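Clultuvus rule pack for simulated kitchen work: review

Clultuvus is a set of written rules plus a checker that reads your run logs and tells you which rules you broke. It is sold by Wemorwood and costs $890 for a single team. We paid for our own copy. I used it from May on, mostly on countertop tasks with one arm in a rendered kitchen, and it has now checked more than 1000 of our runs.

What you get

The rules come as a PDF and as a text file the checker loads. They fall into 6 chapters: workspace limits, contact and force, speed near objects, camera views, logging, and naming. Each rule has a short ID, a sentence or two of text, and a level, either "must" or "should." The "must" rules fail a run. The "should" rules only add a line to the report.

This is a house standard you can adopt, and Wemorwood says so on the first page. It does not replace the safety standards that apply to a physical cell, and passing the checker says nothing about whether a real arm is safe to stand next to. Teresa Wróbel handles that side for us and still does her own risk assessment from scratch.

Setup

Installing took one afternoon. Most of that went into mapping our joint names to theirs. The mapping file wants every link listed, including fixed ones, and the error message when you miss one is just "link table incomplete." It would help to print the name of the link.

Units are meters and radians everywhere. We had one old script that logged the gripper opening in millimeters, and the checker caught it on the first pass.

The rules themselves

The workspace chapter is the strongest. You define a keep-out volume for each fixed surface and each appliance, and the rules say how the volume should grow with speed. A fingertip moving slowly may come close to a counter. The same fingertip on a fast transfer move has to stay well off it. We used to have a single clearance value for everything, and our slow approach moves kept failing for no good reason.

Contact rules are fine but short. There is nothing on tall objects that can tip, so Jhosep Usuga wrote 4 extra rules for jars and pitchers and we load them alongside the stock ones. Adding your own rules is easy – copy a block, change the ID, restart the checker.

The naming chapter I could do without. It wants run names in a fixed pattern that doesn't match how we sort ours, and every one of those rules is a "should," so our reports were full of warnings until I turned the chapter off.

Camera views

The rules ask for at least one view close to the gripper and one that takes in the work surface and nearby furniture. Both must be saved with the run, with the same clock. A reviewer should be able to look at a flagged moment from either view without opening the simulator. I agree with this one completely. Afia Baidoo reviews most of our flagged runs, and she spends far less time asking me for extra renders.

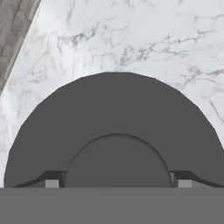

Gripper view first, then the counter with the blender and the arm. 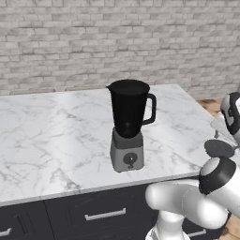 Reports

The report is a plain text file with one line per finding: rule ID, time in the run, measured value, allowed value. It sorts by time only. I would like to sort by rule, and Melina Gkikas ended up writing a small script to do it. There is also an HTML version with plots, but it loads slowly on long runs and I stopped using it.

Support

I wrote twice. The first reply, about the link table, came the next morning and solved the problem. The second question was about soft fingers and is still open.

Worth buying?

For a team that has no written rules yet, yes. The workspace and camera chapters would have taken us weeks to write. If you already have your own standard and only want a checker, the price is hard to defend, and I'd wait to see whether Wemorwood sells the checker separately.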